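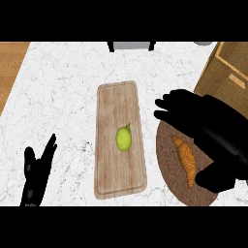

Notes on the battery, month five

The battery went in at the end of February and I have now stopped looking at the app before coffee. That seems like a good point to write down how the system is set up, mostly for my own reference.

The array on the south roof is older than the battery and feeds a string inverter in the garage. The battery is AC-coupled, so it has its own inverter and sits on the load side of the main panel. This costs some efficiency, as energy headed for storage gets converted twice on the way in and once more on the way out. The alternative was a hybrid inverter from Nolla, and I couldn't justify replacing a unit that still works.

Sizing

I pulled a year of interval data from the utility portal and looked only at the evening peak window, 4 p.m. to 9 p.m. Our highest month came to 388 kWh inside that window, which was August, with the heat pump running in cooling mode. The installer, Watness, had quoted one battery module. I asked for 2 and would do the same again. One module covers the peak window in spring but would run flat before dark during a hot week.

Reserve setting

The default reserve was 20 percent. I raised it to 65 for the first few weeks out of caution, then brought it back down once I had seen how little the house draws overnight. Refrigerator, router, well pump, a few lights. The reserve goes back up when a storm is forecast. The app is supposed to do this by itself, but it reads the forecast for the county seat, and we are on the other side of the ridge.

Morning loads

Breakfast turned out to be the awkward part of the day. The panels produce very little before 8, the battery is at its lowest point, and the kettle and the oven both want power at the same moment. Shifting the water heater to 11 a.m. fixed most of it. It was a timer change and took three minutes.

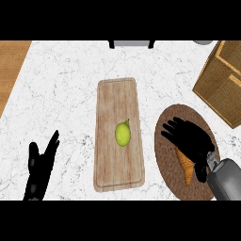

A breakfast that draws no power at all.

Metering

I do not trust the inverter's own numbers. The Lenach clamp meter I put on the feed reads consistently lower than what the app reports for discharge. The two are measuring at different points – the app appears to count energy before the conversion loss – so they should disagree, but the gap also changes with load. At low output it gets much worse. Running the battery overnight to cover a trickle of standby draw is a poor use of it, and on our rate plan it makes more sense to hold the charge and buy that power off-peak.

Still open

The changeover when the grid drops is fast enough for the lights but not for the desktop computer, which restarts every time. A small UPS would deal with that. I also want to move the logging off the vendor's cloud. The Erraji gateway has a local port and the register map is published, although two of the registers listed as signed are clearly unsigned. I have a script polling it every ten seconds and will post it when it survives a week without a timeout.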